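Robots and Automation, second year
Handout 6: The Lornow stop, and what we do about grip faults
Ebony McPhee

I said in the lecture that I'd write this one up properly, so here goes. It's long and a bit rambly, sorry, but there's a question on fault reports in the November assessment and this is the best fault I've got (best for teaching, I mean, it was horrible at the time!).

Quick recap for anyone who missed Tuesday. Lornow is our two-arm bench, and the job we set it is packing and unpacking small household things: cups, pencil cases, pens, that sort of stuff. The arms share one table. They also share the air above it, and people forget that bit. Each arm has its own joint limits and its own little program that says "I've got it" or "I haven't got it". Honorato is the supervisor program that listens to both arms and decides who moves next.

The fault went like this. One arm had hold of a pencil case and the other was meant to take the pencils out. The taking arm closed its fingers, decided it had a pencil, and pulled. It hadn't got a pencil. It had got the fabric, just inside the zip. So the case came along too, the holding arm felt the tug, squeezed harder (as it had been told to), and the pair of them had a tug of war until somebody hit the stop.

Then comes the really bad bit. When the stop went in, the holding arm froze with its fingers shut, exactly as designed, and the other arm kept going for 2 seconds. It doesn't sound like much. Stand next to it and count it out loud.

Why did one arm carry on? The stop button was wired to both arms, but the second one went through Honorato first, and Honorato was busy waiting for an answer from the gripper. The message sat in a queue. I've put the log on the course page. Look at line 3881, where the stop arrives, and then see how far down you have to go before anything is done about it.

So, lesson one, and please write it in big letters: a stop must never wait its turn. It goes straight to the drives by its own wire. The supervisor can be told afterwards, if it likes.

Now the cup. We started the retests with the purple one, as it gives you a nice simple shape to hold. The thing to think about with a held cup is what "safe" means when you press stop. If you cut everything, the fingers may relax and down it comes. If you lock everything, you might be locking the fingers round somebody's thumb. Neither one is right every time, and you have to decide before you switch on.
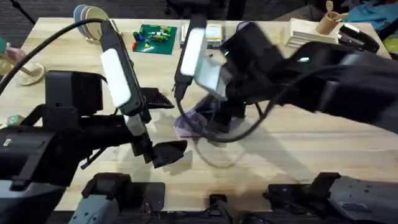 Chaiwat Tanasarn: I'd go further than that. Deciding before you switch on is fine, but write the decision on the bench sheet as well, because the person pressing stop usually isn't the person who wrote the program. On Ratside we had arms that held on stop and arms that let go on stop in the same room, and people guessed wrong all the time.

Yes, agreed, and I've added a box for it on the bench sheet. Fill it in! I do check.

Back to the grip itself. The program decided it had a pencil by looking at how far apart the fingers were when they stopped closing. Fingers stopped at more than nothing, therefore something's in there, therefore pull. You can see the hole in that, I hope. A fold of cloth will stop the fingers. So will a zip, or two pencils side by side, or a pen and a pencil, or the edge of the label if it's stiff enough. The gap tells you that there is something between the jaws and tells you nothing at all about what it's fixed to.

Have a look at what the fingers are dealing with when the contents are sticking out of the open end of the case. Two pencils, a pen with a metal clip, and soft fabric right beside them. Clips worry me more than pencils do, as a clip can catch on cloth even when the grip is perfectly good.
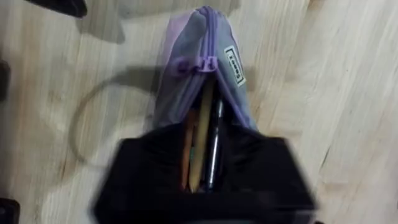 Page last changed: August 15, 2019

What we do now is a test pull. Close, stop, pull by 15 millimetres at low speed, stop again, and look at the force on the other arm. If the holding arm feels next to nothing, the thing is free and you can carry on. If the holding arm feels a tug, open the fingers, back off, and try from somewhere else. It's slow and it looks a bit daft, and I love it.

Some of you asked why we don't simply lower the squeeze on the holding arm. We tried it. The case slipped, the program lost track of where it was, and we'd swapped a loud fault for a quiet one. I'll take the loud one, thanks.

The other change is in how a run begins. Both arms must be open, and both must have told Honorato so, before either of them comes near the case. Before the fault we only asked the arm that was about to move. Also check where the cables run before you start, every time, on both sides. A loop of cable that's happily out of the way in one pose can be right by the fingers in the next.
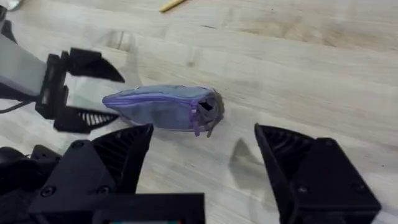 Fig. 3. Pencil case on the bench, fingers of both grippers open.

For next week, read the Gondemska report on the course page. It's a conveyor and has no arms in it, but the queue problem is the same one and they explain it far better than I do. Then have a go at these:

Draw the stop circuit as it was on Lornow, and mark where the message waited.

Write the test pull as a set of steps, including what happens if the force reading never comes back. (Last year hardly anyone did that second part, and it's worth most of the marks.)

Say what you'd want each arm to do on stop if it was holding a cup, and then if it was holding one end of a pencil case with the other arm on the other end. Short answers are fine, but give me a reason.

We're in room 374 again. Bring the log printed out if you can, the projector in there is hopeless for small text.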